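Vonov releases Bulel 6, planning software for two-arm cells

Vonov has released Bulel 6, the April update to its motion planner for paired robot arms sharing one tabletop. The planner now re-solves both trajectories when either arm's grasp target changes – earlier versions halted the second arm until the first had cleared the bin. Replanning takes 56 milliseconds on the standard controller. Bottle sorting, with upright and fallen items mixed, is the reference task.
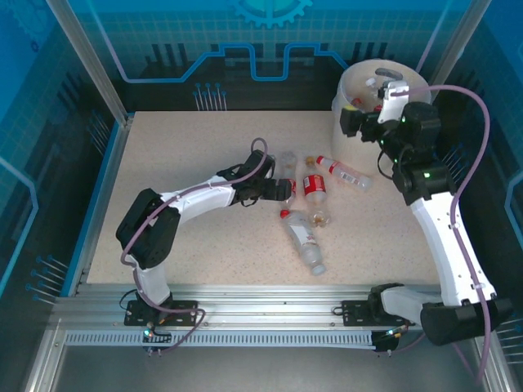
According to Guoqing Dai, the shared collision model matters more than the speed, as integrators can now tune one set of margins "instead of two that disagree." Jingyi Fan added that grasp poses for fallen bottles still need manual limits near the bin rim.

Bulel 6 reads existing Flirnska cell files without conversion. Licensed users can download it from Sunday.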